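Application tape

Application tape, also called transfer tape, is a low-tack sheet used to carry cut lettering and graphics from their backing paper to a finished surface. It keeps every letter, dot and hairline in its exact place during the move, and for such a humble roll of paper or film it does a wonderfully clever job. Sign shops, model makers and home crafters all use it. 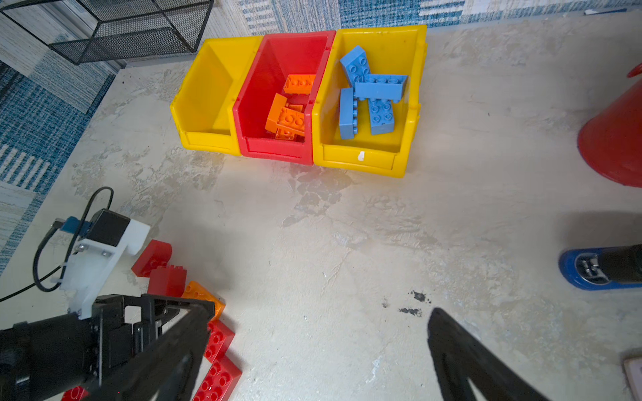

Costoler Craft Encyclopedia, Sign and Print Materials Team

Construction

The tape has a carrier and an adhesive. Paper carriers are flexible, tear by hand and let a little moisture through, so they suit wet application. Film carriers are clear, and the person applying the graphic can see the surface beneath, a real pleasure when lining up several colours. Most adhesives are rubber or acrylic based, and both come in low, medium and high tack. The right tack grips the graphic harder than the backing paper does, yet lets go once the graphic has been pressed down.

Rolls are sold in many widths. The Dronder workshop range, popular with small shops, comes in lengths of 5, 100 and 200 metres.

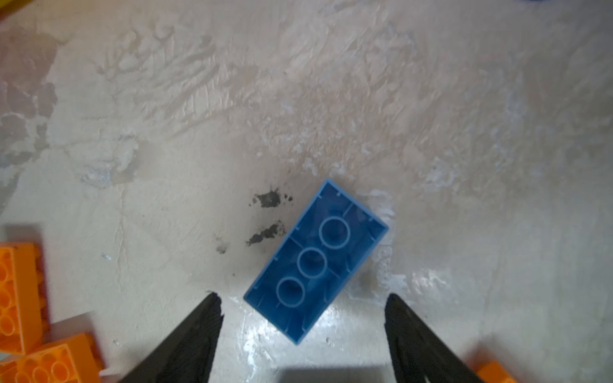

A reader of this article wrote in to say that high tack is overrated for small lettering: "I used it for years and kept lifting the letters straight back off the wall. Medium paper tape and a bit of patience fixed it." Others find high tack a great help on textured films, where a weaker adhesive touches only the raised parts.

Use

The waste material is weeded away first. The tape is laid across the graphic from one end, or from a centre line on long pieces, and rubbed down firmly with a squeegee. The backing is peeled off at a sharp angle with the graphic face down on the bench. The graphic is then positioned, squeegeed again and the tape folded back on itself and pulled away slowly. A stubborn corner usually lets go if the tape is laid back down, rubbed and peeled from another direction.
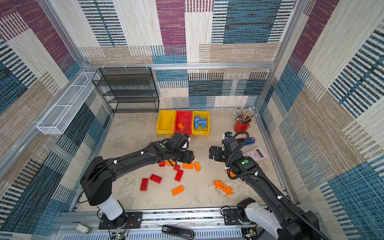
Patchwork-print panels, wire shelving and three bins in a row.

Wet application adds a light mist of water and mild soap, giving time to slide the graphic about. Paper tape can be misted too, and it softens and releases beautifully.

Storage

Rolls keep best on end or hung on a rod, away from sun and heat. Old tape can dry out at the edges or leave residue, and a test on scrap is always worthwhile.

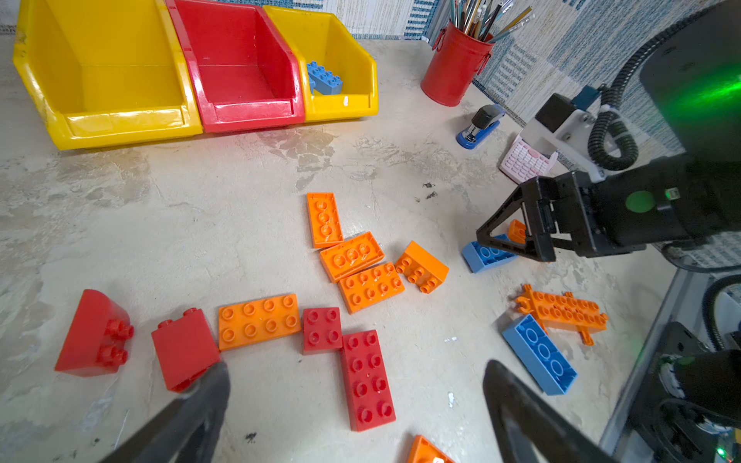
Related materials

Masking film
Premask paper
Release liner
Squeegee (felt-edged)
Trotar hinge tape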